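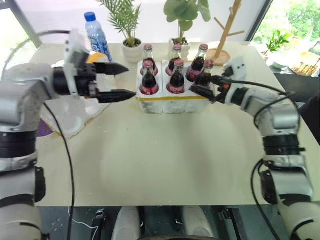 Small workshops are asked to keep records in the same way as large manufacturers, and the head of training at Adwood considers this the main reason why so many of them keep none at all. The observation came early in a conversation held at the association's offices in Ornel, where a revised guide to workplace record keeping is being prepared for member firms.

The guide was first issued in January in draft form and sent to 200 businesses for comment. Its subject is a modest one: how a firm should write down the way a task is done, so that another person can carry it out when the usual employee is absent. "We had assumed that the difficulty lay in the writing," the head of training said. "The replies told us that the difficulty lay in finding the page again. Firms had instructions in drawers, on the backs of delivery notes and in the telephones of staff who had since retired."

Members returned 1038 separate remarks, many of them concerning the length of the draft. One joinery business in Pîrvu wrote that its foreman had read as far as the glossary and had then gone back to work. The glossary has been removed. The sections on naming and dating documents have been kept, and now come first.

Asked whether the association would prescribe a single form, the head of training was cautious. "A form is useful if the person filling it in has chosen some of the headings. We provide two models, one for tasks done daily and one for tasks done once or twice a year. The second has proved the more popular. People remember what they do every morning. They do not remember how the boiler was drained last winter."

The question of who should write the instructions occupied much of the discussion. The draft had given this duty to supervisors. Several members objected, and the revised text places it with the employee who performs the task, with a colleague from another department reading the result. At Bomeo, where the arrangement has been tried in the packing and accounts departments, the reader is asked to mark every word that would need explaining to a newcomer. "It is slow," the head of training conceded. "An afternoon may produce half a page. We would still advise firms to allow the afternoon."

There remains some disagreement over how long superseded instructions should be kept. The association's own practice is to retain the previous version only, marked as withdrawn – a rule that its archive staff regard as too strict.

Comments on the revised guide may be sent to the training office in Ornel until Sun 10 August. Printed copies will be available to members on request.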